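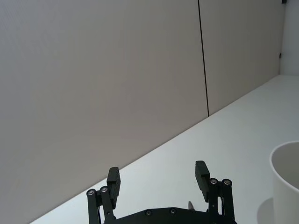

Fig. 1. White tabletop with light grey panels along the back edge.

Notes for Monday's session: Seeing white
Elfriede Heitmann, August

Welcome back, everyone, and I do hope you managed a bit of rest! We pick up with a question that sounds almost too simple - why does a sheet of paper still look white to us under a yellow lamp? The light reaching the eye has changed a good deal, and yet we go on calling the paper white quite happily. This is called colour constancy, and we shall be coming back to it all term (sorry!).

Visible light starts near 400 nanometres, at the violet end. A surface that sent back 100 per cent of everything falling on it would be a perfect white, and no paint quite gets there. Grey sends back less, evenly across the range.

Please read chapter 9 of the Steinbach reader, and do exercise 2 with a friend if you can, as it's much nicer with company.

Filed under: Course notes, Light and Colour
Last updated: August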